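Screen-free Sunday afternoons with a five-year-old and an eight-year-old: what do you do when it rains?

Posted by Giresar, 2026-02-05

We've gone without telly and tablets for four weekends now and I'm amazed how well it's going! Mornings are lovely. They get the dressing-up box out, they argue a bit, they make up. The trouble starts after lunch when it's chucking it down. My eldest wants rules and proper games, my youngest wants to be a dog. We've got a small living room, a kitchen table and not much else, and I'd love ideas that suit both of them and don't need a trip to the shops first.

Patwary
54 points

Oh, you've got the fun bit ahead of you! Give them a job each. Ours run a café after lunch: the big one writes the menu and takes the money, the little one is allowed to be a dog who happens to work there. They kept it up until teatime last week and I drank more pretend coffee than I thought possible (plus one real one, bliss).

Also a 100-piece jigsaw left out on a tray. Don't announce it, just leave it there. Mine drift over to it when they're bored of each other, and then I drift over too and the washing-up doesn't get done.

Audiobooks were our best find by far. We had a story on while they drew and it went so quiet I went in to check on them. The library lends CDs for nothing if you've still got something to play them on.

Dirnden
3 points

Dens. Always dens.

Enico
1477 points

Loving these! I'd add an indoor treasure hunt. Draw the clues for the youngest and write them for the eldest, and send them round in pairs so they have to work together. Ten clues takes me the length of a cup of tea to write and they beg to do it all again backwards. Then let them hide one for you, which takes ages and is very silly. In April you can move the whole thing outside.

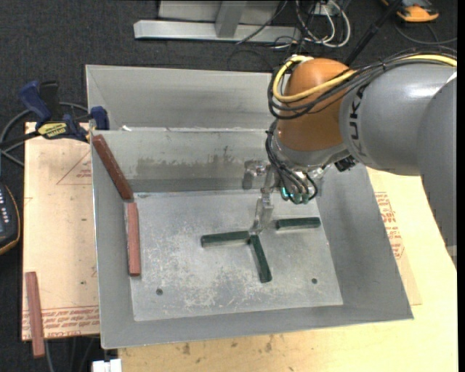 What if the eight-year-old finishes everything first and gets fed up?

Put the older one in charge of the next round. Mine loves making up clues even more than finding them, and it gives the little one time to catch up without being hurried along. If that wears thin, a pack of cards and a game of patience at the kitchen table will do nicely until the other one is ready.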